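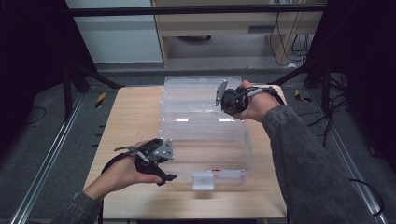

Figure 3.1 Clear plastic storage box with hinged lid, open.

Unit 3: Household Storage, Packing and Labelling
Home Archives and Family Records
Course handout, prepared by Imke Fröhlich

Read this before the third workshop. It follows on from Unit 2 (Sorting and Deciding What to Keep) and assumes you have already worked through your papers and photographs once and put them into rough groups. If you haven't finished, bring what you have. Most people are still sorting at this stage.

3.1 What storage is for

Paper, photographs and textiles deteriorate at a rate set mostly by the conditions they are kept in. A family letter from the 1890s on good rag paper can be in better condition than a newspaper clipping from the 1980s. The letter was made from stable fibre. The clipping was made from ground wood pulp, which contains lignin, and lignin goes brown and brittle in light and air.

You can't change what an object is made of. You can change the temperature, the humidity, the light it receives, what it touches and how often it is handled. Storage covers all five.

The main causes of damage in ordinary houses, in the order in which they tend to turn up in this course:

Water, from roofs, pipes, washing machines and condensation
Light, mainly on framed photographs and anything left on a shelf near a window
Poor materials, such as magnetic albums, rubber bands, steel pins and sticky tape
Insects, chiefly silverfish and carpet beetle
Handling, including well-meant repairs

Fire does more harm than any of these when it happens, but it can't be managed by storage alone. Copies kept at another address are dealt with in Unit 6.

3.2 Choosing a place

The best place in most houses is an internal cupboard on the main living floor. Bedroom wardrobes on an inside wall are good. A linen cupboard is good if there is no hot water unit in it.

Roof spaces are unsuitable anywhere in Australia. Summer temperatures under a metal roof are very high, and the daily swing between hot and cool is as harmful as the heat. Garages and sheds are unsuitable for the same reason and also admit dust, exhaust and mice. Under-house storage is usually damp.

Keep boxes off the floor. A shelf ten centimetres up will keep a collection out of most plumbing leaks. Leave a gap between the boxes and any outside wall so that air can move behind them.

A steady humidity somewhere between 35 and 55 per cent suits most mixed collections. Steadiness matters more than the exact figure. If you live on the coast you may sit above this range for much of the year, and you should check for mould every few months. A cheap hygrometer is accurate enough for this purpose. Put it inside the cupboard with the door shut and read it at the same time of day for a fortnight before you decide anything.

3.3 Boxes

Cardboard

Archival cardboard boxes are made from board that is free of acid and lignin, often with an alkaline buffer added. They breathe, which evens out small changes in humidity, and they keep out light completely. They are the usual choice for letters, certificates and most photographs. Their weakness is water. A wet cardboard box collapses and holds the moisture against its contents.

Ordinary cartons from the supermarket or the bottle shop are acidic and may bring insects in with them. Use them for moving house and then get rid of them.

Plastic

Plastic boxes keep out water, dust and insects. Whether they are safe over the long term depends on the plastic. Polypropylene, polyethylene and polyester are considered stable. PVC isn't, and should not be used for anything you want to keep. It gives off acidic fumes as it ages and the plasticiser in it can migrate onto photographs. A strong smell when a new box is opened is a reason to return it.

Look for the recycling code on the base. A 5 is polypropylene, a 2 or a 4 is polyethylene, a 1 is polyester (PET) and a 3 is PVC. Many clear rigid boxes are polystyrene, code 6, which goes brittle and cracks. These are fine for short-term sorting.

A clear box lets in light, so it has to live in a dark cupboard or have its contents wrapped. A tightly sealed box also traps whatever moisture was in it when the lid went down. Pack on a dry day and let papers sit in the room for a day or two beforehand. Never pack anything that has come straight from a damp shed.

Metal

Powder-coated steel is stable and strong. Old biscuit tins are a mixed case: check the inside seams for rust, and line the tin with acid-free tissue if you intend to use it.

Wood

Camphor chests, glory boxes and timber drawers give off acidic vapours, some for many decades. If the chest is part of the family history, keep the chest, and put the papers elsewhere. Where textiles have to stay in a timber drawer, line it with polyester film or several layers of acid-free tissue, and replace the tissue when it yellows.

3.4 Packing

Wash and dry your hands. Clean bare hands are preferred for paper, as cotton gloves reduce your sense of touch and tear edges. Use nitrile gloves for photographs, negatives and metal objects.

Work on a clear table with nothing to drink on it. Use pencil only.

Remove rubber bands, paper clips and pins. Rusted staples should be opened from the back with a thin blade and eased out. If a staple has rusted into the paper, leave it and note it on your list.

Store documents flat and unfolded where the paper allows. A letter that cracks along the fold when you open it should be left folded until it has been looked at. Put one item, or one small group of related items, in each folder. Interleave newspaper clippings with acid-free paper and keep them in a separate folder from everything else, or photocopy them onto archival paper and discard the originals if they have no value as objects.

Fill each box so that the contents are supported but can be removed without force. An underfilled box lets papers slump and curl. Make up the space with crumpled acid-free tissue or a folded spacer of archival board. An overfilled box damages edges every time it is opened.

Keep the weight reasonable. If you can't lift a box down from its shelf with confidence, split it into two.

3.5 Photographs

Prints go in polypropylene or polyester sleeves, or in paper envelopes that have passed the Photographic Activity Test. Put the print in an envelope with the image facing away from the seam.

Negatives are stored apart from prints. If negatives smell of vinegar, the acetate film base is breaking down and the fumes will affect anything nearby. Isolate them, put them on the list for early scanning, and ask about cold storage.

Glass plates stand on their long edge, each in its own four-flap enclosure, in a box padded at the bottom. Mark the box HEAVY and GLASS.

Magnetic albums, the kind with sticky ridged pages under a clear sheet, should be photographed page by page before anything is removed. The order of the pages is evidence. Try a length of unwaxed dental floss under one corner, worked gently from side to side. If the print resists, stop.

3.6 Labelling and numbering

Label every box on the front and on the inside. Box labels fall off, and a second label inside will identify the contents when they do. Write in soft pencil on paper labels, or use pigment ink on the box before anything goes into it.

A label needs four things: the name of the collection, the box number, a short statement of contents and the month it was packed. For example:

PRADO FAMILY
Box 4
Letters, Mahawong and Carkari, 1921 to 1938
Packed March

Do not write on the front of a photograph. On the back, use a 2B pencil, near the edge, with the print face down on a hard clean surface. Resin-coated prints from the 1970s onwards won't take pencil, so write on the sleeve.

Number items in a single running sequence through the whole collection and don't start again with each box. If an item moves from one box to another, its number stays the same. The Prado collection, which we use as the worked case in this unit, runs to 1,231 items, of which 1,002 are photographs. When Arlindo Prado began it he numbered by decade and had to renumber everything when several undated prints were identified. A running number carries no meaning, and so never becomes wrong.

3.7 The list

Your list can be a spreadsheet or an exercise book. Use these columns:

Item number
Box number
What it is (letter, print, certificate, object)
Date or estimated date
People and places
Condition
Source — who gave it to you, and when

Write "unknown" where you don't know, and put a question mark after anything you are guessing. Future readers will treat whatever you write as fact. Keep a printed copy of the list in Box 1 and give another to a relative who lives elsewhere.

Allow more time than you expect. Roughly 200 items is a fair result for a month of weekends, with condition notes included.

3.8 Task for the next workshop

Choose one group of no more than 400 items. Decide where in your house it will be kept and take humidity readings there. Select a box type and be ready to explain the choice with reference to section 3.3. Pack and label one box in full and list its first 20 items using the columns above. Bring the list. Leave the box at home.

Participants with textiles or framed works should also read the opening section of Unit 4, on tissue, rolling and padded hangers, before the workshop.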